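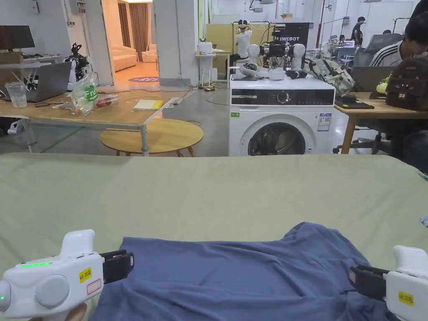

Two hand-held grippers holding a blue garment at its left and right sides.

Vulix 3 adds cloth contact states to two-gripper recordings

2024-01-07

Brodance has released version 3 of Vulix, its software for aligning and labeling demonstrations made with paired hand-held grippers. The main change is a contact-state estimator for cloth, which replaces the single open/closed flag used in earlier versions.

The old flag was derived from jaw width alone. With rigid parts that was sufficient. With a thin garment, the jaw reaches nearly the same width whether it holds one layer, two layers or nothing, and policies trained on the flag tended to lift too early. Vulix 3 combines jaw width, wrist camera features and the relative motion of the two grippers, and writes one of 5 states per time step: free, touching, pinched, slipping or released.

Kirstin Moffat, who maintains the perception module, said the slipping state took the most work. "A sleeve sliding out of the jaw and a sleeve being straightened look similar over a few time steps. We had to lengthen the window and accept the delay."

The default window is now 22 time steps. It can be shortened in the configuration file, at the cost of more false slips.

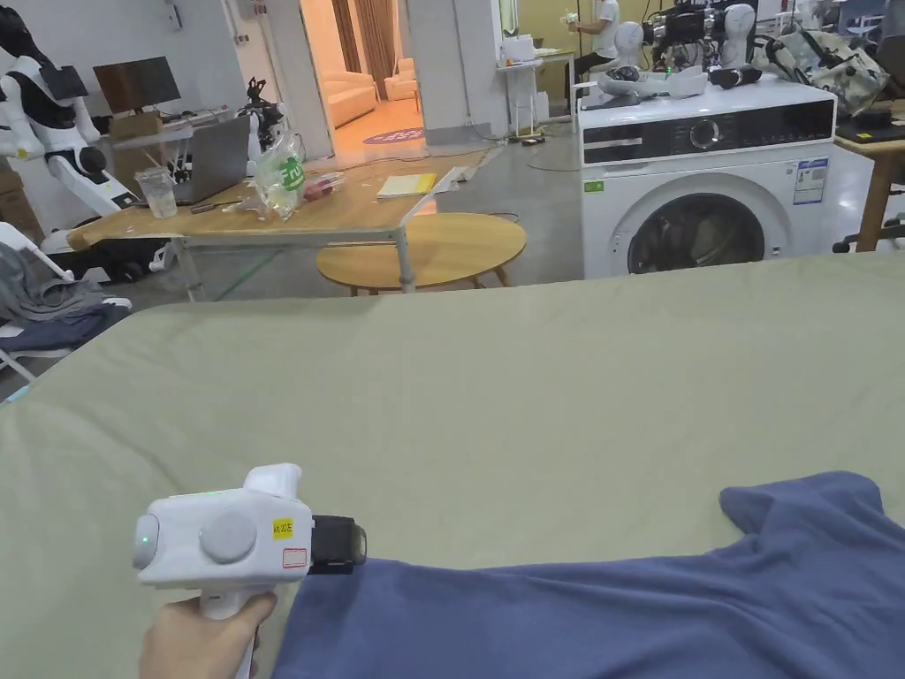 Does the estimator need a head camera as well as the wrist cameras?
Wrist cameras are enough for the contact states. A head view is used only by the planner export, which needs the outline of the garment on the work surface.

The planner export is also new. It splits a recording at each change of contact state and writes the segments as candidate fold steps, with start and end poses for both grippers expressed in a common table frame. Segments in which one gripper is idle are kept and marked, so that a single-arm controller can be trained from the same files.

Charoen Thaweesak of Ruangrit, which has been testing the export with its Lastetex folding controller, said the shared frame removed a conversion script from the team's pipeline. He listed clock drift between the grippers as the remaining problem. Vulix 3 corrects a constant offset but does not model drift within a recording, and long sessions still have to be cut by hand before import.

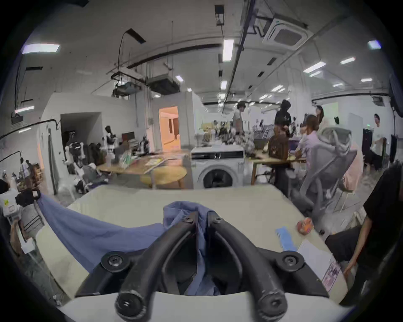
Upgrading from version 2

Recordings made with version 2 open without changes, but contact states are not filled in until the relabel command is run. Relabeling needs the original wrist video. Where only the extracted features were kept, the old flag is carried over and the state field is left blank. Drift correction is planned for a later release.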